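Ordnung für 594 Euro: Was das Kanalsystem Cilari im Haushalt bringen soll

Wels. Beim Haushaltswarenhändler Ortner steht seit März ein Gestell aus Acryl auf dem Vorführtisch, das nach dem Willen des Anbieters bald in vielen Küchen, Kinderzimmern und Werkräumen stehen soll. Es heißt Cilari, kostet in der Grundausführung 594 Euro und dient dem Sortieren und Aufbewahren von Kleinkram. Vertrieben wird es von der Firma Kekovport, die nach eigenen Angaben bis zum Jahresende 1.000 Stück absetzen will. Wie viele bisher verkauft wurden, sagt sie auf Nachfrage nicht.

Zur Vorführung am späten Nachmittag waren die Stühle im hinteren Teil des Geschäfts gut besetzt. Marleny Inga, bei Kekovport für den Vertrieb in Österreich zuständig, sprach von einem „Möbel zwischen Schublade und Regal“. Der Haushalt verliere Zeit, weil kleine Dinge in Dosen und Körben verschwänden, in die keiner hineinsehe. Durchsichtige Kanäle machten damit Schluss. Wie viel Zeit verloren geht und wer das gemessen hat, blieb offen. Auf den Hinweis einer Besucherin, sie finde ihre Batterien auch in der Keksdose, antwortete Inga, das sei Gewohnheitssache.

Der Gedanke hinter dem System ist schnell erklärt. An einer festen Seitenplatte hängen längliche Rinnen, in die man hineinlegt, was sonst herumliegt: Stifte, Wäscheklammern, Teelichter, Bausteine, Schrauben. Weil alles durchsichtig ist, soll man von der Seite wie von oben erkennen, was fehlt. Für größere Teile gibt es ein höheres Fach. Die Platte selbst ist milchig gehalten, laut Anbieter aus optischen Gründen und wegen der Fingerabdrücke. Für die klaren Teile gilt das zweite Argument dann wohl nicht.

Zum Vergleich lag auf dem Tisch, was die meisten Leute schon zu Hause haben, darunter ein rosa Plastikkorb mit durchbrochenen Wänden und ein cremefarbener Deckel mit einem gezeichneten Bären, auf dem in Schreibschrift „Rabbit“ steht. Der Deckel hatte beim Publikum den größten Erfolg des Nachmittags.
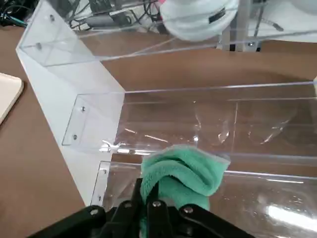 Klare Acrylteile, verschraubt an einer milchig weißen Platte
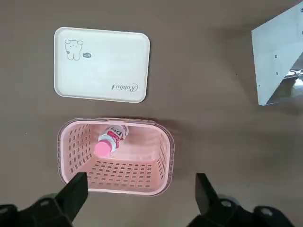 Alois Egger, der im Haus Ortner die Abteilung für Aufbewahrung leitet, gibt sich vorsichtig. Man habe das Gerüst ins Sortiment genommen, weil Kundinnen danach gefragt hätten. „Im Internet sieht man ja nur noch durchsichtige Sachen“, sagt er. Er selbst verkaufe nach wie vor am meisten Körbe. Die seien leicht, man könne sie unter den Arm nehmen, ins Bad tragen und unter der Dusche ausspülen. Ob er sich Cilari selbst in die Wohnung stellen würde? Egger überlegt eine Weile und meint, seine Frau habe es gern gemütlich.

Zum Preis kommt der Platz. Ein Korb lässt sich ins Fach schieben, stapeln oder im Sommer an den See mitnehmen. Ein verschraubtes Gerüst bleibt, wo es aufgebaut wurde. Kekovport empfiehlt eine freie Tischfläche oder ein tiefes Sideboard, und wer eine freie Tischfläche hat, der hat vermutlich auch sein Ordnungsproblem im Griff. In den Haushalten, für die das System gedacht ist, mit Kindern, Bastelsachen und halb ausgepackten Einkäufen, dürfte genau diese Fläche fehlen.

Inga lässt den Einwand nicht gelten. Das Gestell solle den Tisch ja erst freimachen. Man müsse es sich wie eine Werkbank vorstellen, an der alles seinen Kanal habe. Wer eine Rinne nicht brauche, der schraube sie ab und verwende sie später wieder. Ein passender Schraubendreher liege bei.

Gertraud Reisinger hat das ausprobiert. Die pensionierte Handarbeitslehrerin aus Marchtrenk bekam vorab ein Gestell zur Probe und durfte bei der Veranstaltung von ihren Erfahrungen erzählen, was Kekovport inzwischen möglicherweise bereut. Garnspulen und Knöpfe seien gut untergebracht gewesen, berichtete sie, die Häkelnadeln ebenso. Wolle dagegen gehöre nicht in eine Rinne. Und der Staub! In einem Korb falle er nicht auf, in einem durchsichtigen Kanal sehe man ihn am zweiten Tag. Sie habe mit einem feuchten Tuch gewischt, dann mit einem trockenen nachpoliert, und an den Ecken bei den Schrauben sei sie mit einem Wattestäbchen hineingefahren. „Da hab ich die Knöpfe früher schneller gefunden als jetzt den Kanal geputzt“, sagte Reisinger. Das Probestück hat sie zurückgegeben.

Heikel ist auch die Frage der Kratzer. Acryl ist ein empfindliches Material, wer schon einmal einen Bilderrahmen mit Acrylscheibe trocken abgewischt hat, kennt das Ergebnis. In der Gebrauchsanleitung, die bei Ortner auflag, stehen dazu zwei Sätze: Scheuermittel seien zu vermeiden, und Gebrauchsspuren stellten keinen Mangel dar. Für ein Produkt, dessen ganzer Vorteil in der Durchsichtigkeit liegen soll, ist das eine bequeme Formulierung. Einzelne Kanäle können nachbestellt werden. Einen Ersatzteilpreis nennt die Anleitung nicht, und Inga wollte ihn am Nachmittag nachreichen. Bis Redaktionsschluss kam nichts.

Jonas Tanner, Tischler in Thalheim und an diesem Tag eigentlich wegen eines Schuhregals im Geschäft, hat sich das Gerüst genauer angesehen. An der Verschraubung hat er wenig auszusetzen, die Laschen säßen ordentlich. Bedenken hat er beim Gewicht. Mit Wäscheklammern werde eine solche Rinne kein Problem haben, mit einer Ladung Schrauben wolle er es erst einmal sehen. Eine Angabe zur Belastbarkeit fand er weder am Gerüst noch im Prospekt. Inga verwies auf interne Prüfungen, die das System „mit großer Reserve“ bestanden habe. Ein Protokoll dazu sei nicht zur Veröffentlichung bestimmt.

Tanner rechnete den Umstehenden auch vor, was er für den Betrag sonst bauen würde: einen Ladenschrank aus Buche, mit Einteilung, geölt. Das ist freilich die Rechnung eines Tischlers, und lackierte Werbeprospekte hat er keine zu bezahlen. Widersprochen wurde ihm trotzdem von keiner Seite.

Kekovport bietet beim Kauf ein Rückgaberecht von 30 Tagen an, vorausgesetzt, die Teile sind unbeschädigt und vollständig. Wie das mit den Gebrauchsspuren zusammenpasst, die laut Anleitung unvermeidlich sind, war bei der Vorführung Anlass für eine längere Diskussion. Man werde „kulant sein“, versprach Inga. Schriftlich gibt es das bisher nicht. Wer sich für das System interessiert, sollte also vor dem ersten Befüllen nachfragen, ab welchem Kratzer die Kulanz endet, und sich die Antwort auf den Kassenbon schreiben lassen.

Freundlicher urteilt Kathleen Nic Giolla, die in Wels Kurse zum Ausmisten gibt und sich von den Herstellern nach eigener Aussage nicht bezahlen lässt. Für Leute mit vielen gleichartigen Dingen, etwa Perlen oder Modellbauteilen, könne ein solches Gestell sinnvoll sein. Sie rate aber dazu, vor jedem Kauf eine Woche lang mit dem zu arbeiten, was vorhanden sei. Schuhkartons, Körbe, einzelne Deckel als Tabletts für Schlüssel und Münzen. In ihren Kursen stelle sich regelmäßig heraus, dass die Leute schon genug Behälter besäßen, oft sogar zu viele, und dass die Hälfte davon ohne Deckel sei oder umgekehrt. Neue Aufbewahrung schiebe das Aussortieren gern hinaus. „Man kauft sich das Gefühl, dass man schon angefangen hat“, sagt sie.

Ein ähnliches System gab es im Haus Ortner übrigens schon einmal. Unter dem Namen Goletti standen dort vor einigen Jahren transparente Stapelfächer, die ebenfalls Schluss machen sollten mit dem Suchen. Egger erinnert sich an einen guten Start und einen langen Abverkauf. Die letzten Stücke seien im Lager gelandet, wo sie heute Preisschilder und Gummiringe enthalten. Dafür seien sie recht praktisch.

Das Vorführgerüst bleibt vorerst bei Ortner stehen und kann während der Öffnungszeiten ausprobiert werden. Eigene Kleinteile dürfen mitgebracht werden. Eine zweite Vorführung ist geplant, der Termin steht noch nicht fest; Kekovport will dann auch die Preise für einzelne Kanäle auflegen.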